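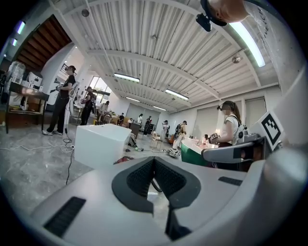
Objet : trace coupée en randonnée, kilométrage faux dans le journal. La balise est une Prillen, couplée à l'application Watura sur téléphone Android. Depuis la dernière mise à jour, l'enregistrement s'arrête sans message pendant la marche et reprend plus loin en ligne droite. J'ai d'abord refait un démarrage à l'intérieur : sous le plafond de l'atelier, en panneaux métalliques ondulés blancs, je n'attendais pas de position correcte, je voulais seulement vérifier que la balise et le téléphone se voyaient. Le couplage fonctionne. Le problème est donc ailleurs.

Ouvert le 4/10/24 par Noelia Lozano
Catégorie : enregistrement de trace
Priorité : normale

Ce qui se passe : je marche par étapes depuis juillet sur le sentier Iglesias. Le journal devrait afficher 1 252 km au total, carnet papier à l'appui. Il en manque 62. Les coupures tombent presque toujours après la pause de midi, quand le téléphone est resté dans la poche du sac, écran éteint. La balise, elle, continue de clignoter en vert.

Déjà essayé : redémarrage du téléphone, réinstallation de l'application, changement de câble de charge. Aucune différence.
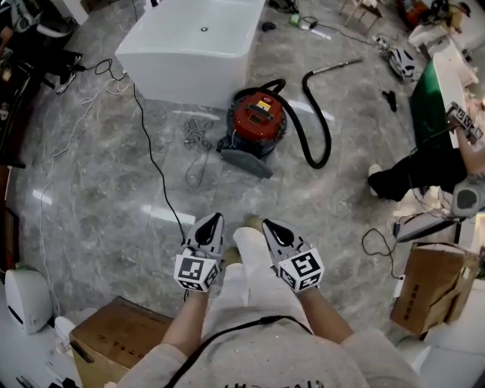 J'ai aussi désactivé l'économie de batterie pour Watura, puis pour le Bluetooth. Sur une boucle courte près de chez moi, la trace est restée complète. Le lendemain, sur une vraie étape avec dénivelé, elle s'est coupée deux fois.

Réponse du support Dososar
Bonjour, merci pour ces précisions. Pouvez-vous nous indiquer l'intervalle d'enregistrement (Réglages > Trace > Intervalle) et nous dire si la pause automatique est active ? Merci de ne pas supprimer les étapes incomplètes, les points sont peut-être encore dans la mémoire de la balise.

Réponse de Noelia Lozano
Intervalle : 15 secondes. Pause automatique : active. Je ne l'avais pas activée moi-même — elle doit l'être par défaut depuis la mise à jour. Je n'ai rien supprimé.

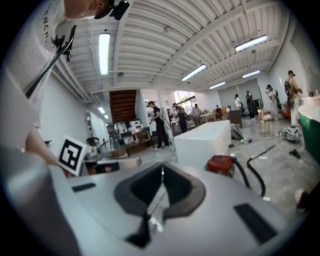 Pièce jointe : chemise blanche, lettres « NCH » sur la manche.

Réponse du support Dososar
La pause automatique est bien en cause. Après un arrêt long, elle attend un signal du téléphone, et ce signal n'arrive pas si l'écran est éteint. Marche à suivre :
Désactiver la pause automatique.
Allumer la balise et attendre le voyant fixe.
Dans Watura, ouvrir Journal > Étapes incomplètes > Relire la mémoire.
Laisser l'écran allumé jusqu'à la fin de la relecture.

Réponse de Noelia Lozano
Fait. Presque toutes les étapes sont revenues avec le bon tracé. Il reste un trou sur la descente vers le refuge, le jour où la balise s'est éteinte faute de batterie, je le compléterai à la main. Dernière étape enregistrée sans coupure, pause de midi comprise.

Statut : résolu. Le ticket sera rouvert si la coupure revient après la prochaine mise à jour.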